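How to sort out a kitchen cupboard of dry goods (and keep it sorted)

I do mine every December, usually when there's nothing on the telly and I've eaten too much to go outside. I put the kettle on and get stuck in.
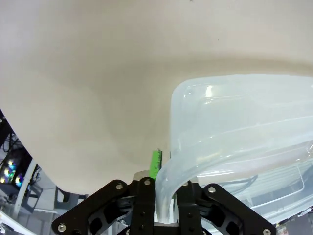 Step 1: Get everything out

Yes, everything! I know it's tempting to just shuffle the front row about, but the horrors live at the back. Pile it all on the table, or on the floor if your table is as small as mine. Last time I found a bag of pearl barley I'd carried with me from the old flat in Estavham, which means it had moved house with me and never once been opened.

Step 2: Check the dates and be a bit ruthless

Flour goes musty, brown flour quicker than white, and nuts go properly bitter. Give them a sniff. Pasta, rice and dried beans will sit happily past the date on the packet if they've been kept dry, though old beans take an age to soften. Spices won't hurt you, they just stop tasting of anything.

If you spot little moths, or webby bits in the corners of a packet, bin it outside straight away and look hard at whatever was sitting next to it.

Step 3: Wipe the shelves

Hoover the crumbs first (the crevice tool gets into the peg holes), then warm water and a drop of washing-up liquid. Leave the doors open until the wood is bone dry. I go off and have lunch.

Step 4: Choose your tubs

You want lids that grip, and you want to see what's inside. Square ones waste less room than round ones. My neighbour Nam-gil Heo swears by old coffee jars and has 21 of them lined up like soldiers, but I drop things, so it's plastic for me. Wash and dry them fully before filling, lids too.

Step 5: Label the lot

Masking tape and a marker pen will do. Write what it is, the use-by date, and the cooking time if you'll want it. I skipped that last bit once and had to fish the rice packet out of the recycling.

Step 6: Put it back by how often you use it

Daily stuff at eye level, baking things together in one tray you can pull out, heavy bags at the bottom. Anything you've got 2 of, put the older one in front. Then stick a list inside the door and cross things off as they run out, and take a photo of it before you go to the shops.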